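Friday, January 2019
Cell 4, Hillport, bimanual. Entry by K. Idahosa

Carrying on from the lid slips. Task is the hard case: one arm tilts the lid, the other has the free workspace. Slips are all at the hinge end, and always on the arm that holds the lid. Suspected the fingertips first, then the taught pose. Wrist cable checked at the connector, seated, collar tight by hand. Did not touch the tool flange.

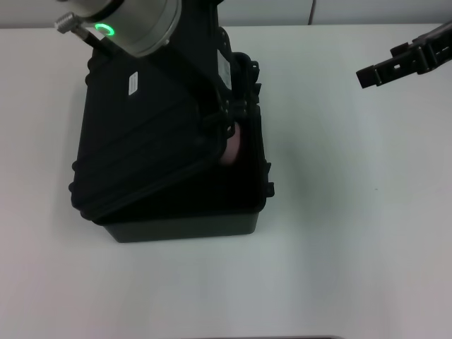
Lid pose retaught with the grip closer to the hinge bracket. Old waypoint kept in the Closura program as 108 in case we want it back, new one is 161. The joint torque at the top of the tilt drops with the new pose but there is less margin before the wrist link meets the lid, so speed on that segment stays at the reduced value. Do not raise it without rerunning the collision check.

Second arm parks high and to the right while the lid is moving. The handoff signal was being set on motion start in the old program. Changed it to motion complete plus settle. Okoro's default settle time is too short for a lid this stiff, so I doubled it.

Gripper linkage: went round the pivot screws with the small driver. One took a quarter turn, the rest were tight. No threadlocker on any of them as far as I can tell. Ordered the medium grade through Plisex, to go on at the next strip-down. Finger pads wiped with isopropyl. Wear on the left pad is uneven, and it can run until June if it gets no worse.

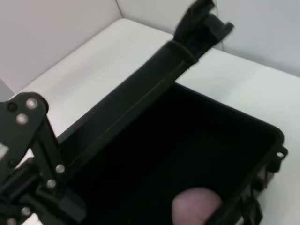 Wrist camera exposure is the other open item. The inside of the case is black on black and auto exposure settles on the tabletop, so the ball gets picked up by the detector but the inner wall does not. Locked exposure and raised gain one step. Tabletop clips slightly at the new setting, acceptable. Cycle counter read 1116 when I stopped.
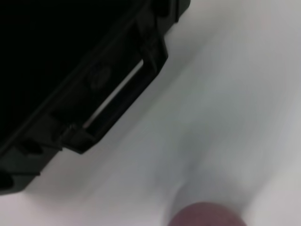 Wrist camera, side of the case with the slot. Blur on the right half.

Blur matters if we ever want to localize off the handle. Shutter needs to be shorter, which costs light, and the gain is already up. Options are a lamp over the table or a dwell before the grab. Trying the dwell first.

To do: threadlocker, rerun collision check with 161, log torque on both arms over a full shift, back up the controller before anyone edits the handoff again.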